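In Defense of the Boring Toy

My sister-in-law gave our son a learning station last July. It came from Drestora, it has 190 sounds, and it congratulates him for sitting near it. He is two. He has figured out that if he leans on the panel with his whole forearm, he gets praised in Portuguese.

The shape sorter has never praised anybody. You have a board, it has holes in it, and the piece goes in or it doesn't. I've come to think this is the most truthful object in our house, and I'm including the bathroom scale.

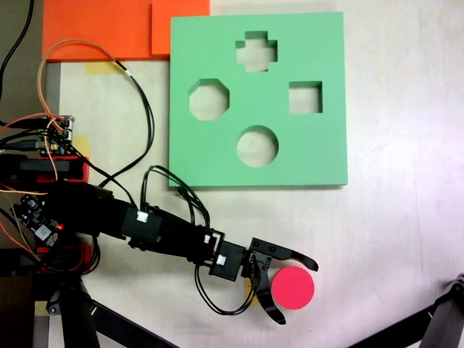 What four holes will teach you

A cross, an octagon, a square and a circle. I like a sorter with an octagon, mostly for what it does to adults. Reece Lockwood, a grown man with a mortgage, sat on our rug in Bromstead and tried to talk a round piece into one for longer than he would want printed here.

The circle is the kind one. It has no wrong way around, so it's where everybody starts. The cross is where the yelling happens.

I know the argument for the other stuff. Iolanda Evangelista, who runs the toy shop on our street, tells me parents want feedback, and she has 5 shelves of it to sell them. But a piece that won't go in is feedback. It's just quiet, and you can't tell your relatives about it.

The learning station takes batteries. We have been out of them since the fall - I keep forgetting to buy more.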